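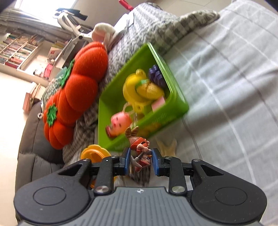

4.2 Does mixed storage count as tidy?

Much of the advice on toy storage assumes that one kind of toy should go in one box. The Myklebust checklist, which we used for the first 15 home visits, gives no points to a container that mixes play food with animals or blocks. We doubt that this tells us much about how families tidy. In Figure 3, a green plastic basket holds a purple bunch of grapes, a pink pig and a small pink-and-green block, and a little figurine in red with a gray pickaxe is just in front of its rim. The checklist would call this a failure of sorting. A parent who wants the bed clear by 7 p.m. might call it done.

Our second coder, Honeylyn Dumlao, argued that mixed baskets are harder for children to use because small pieces sink under larger ones. That may be true of deep bins. We found little support for it in shallow ones, and the Warness guidelines, which make the same claim, do not say how deep their bins were.
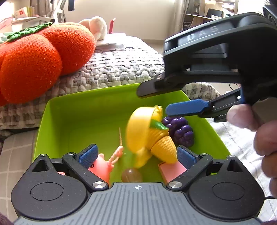

Size is a separate matter from kind, and the two are often run together. Play food is sold in sets, but it rarely stays in them. Of the 26 homes in the sample, only 3 had a set that was still complete, and in those homes the child was under two. Asking a family to keep grapes with grapes assumes a set that has mostly gone missing. It also treats large soft things – plush pillows, for instance – as if they belonged to the same problem, when no basket in the study could have held them.

We therefore dropped the sorting score and kept a plain one: whether a toy was in a container or out of it. This loses detail, and we are not sure the loss is small. A toy resting on a rim was coded as out, a rule that both coders disliked.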